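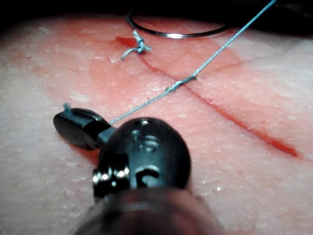 Pukeo Suture Practice Group
Minutes, Sun 2 November
Antal room, upstairs

Taken down by me again, so blame me for the spelling. We started late while people hunted for chairs. Last month's minutes were agreed with one change: the pads cost more than I wrote, and the line should have read 1,940 for the full order with delivery.

1. Practice pads
We like the new Brarum pads! The old ones felt like pushing a needle through a boot, and these have a bit of give. Two people still think the surface drags on the thread. The rest of us didn't notice, or were too busy chasing our needles to care. Agreed to stay with Brarum through January and look again then. There are 17 pads left in the cupboard, so please don't start a fresh one for a single stitch (you know who you are).

2. The straight incision exercise
Long talk about this one. The plan is still a single straight cut, start at one end, tie off, and work along. Most of us are fine on the knot and then get muddled on where the needle should be for the next bite. I said I'd like us to slow down there and look at the angle before going in, and that got a lot of nodding.

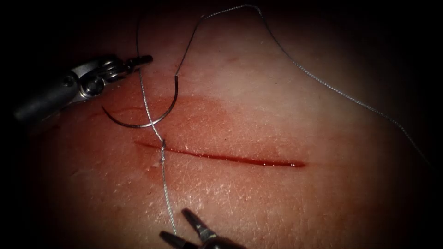

Curved needle held over the cut, second instrument open below.

Somebody asked if we could skip the red stuff, as it gets everywhere and stains the cloths. We voted to keep it. A dry pad is easier to see, sure, but several people said they'd gotten lazy about checking the edges on clean ones. I'm to buy darker cloths.

3. Thread
This took up half the meeting, and I'm not sorry. Loops are the big complaint. You pull through, you feel pleased with yourself, and then there's a great length of thread wandering over the pad and you can't tell which bit is the tail.
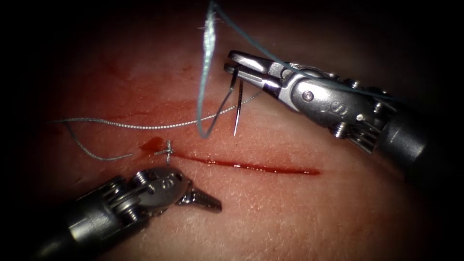

We talked about cutting shorter lengths to begin with, and everyone who's tried it was in favor, apart from one person who keeps running out before the last knot. Try both and bring your thoughts next time. Tails on finished knots: leave them short, but long enough to grab. No vote on that, we just sort of agreed.

4. Money
Inero has offered us a box of 100 needles at last year's price. Agreed to say yes before they change their minds. I'll send the email tonight.

5. Anything else
The lamp is too bright in the middle and useless at the corners. I'll ask about a second one. Someone left a blue lunch box in the sink, and it's now on the shelf by the door.

Next meeting is in January, same room, date to follow by email.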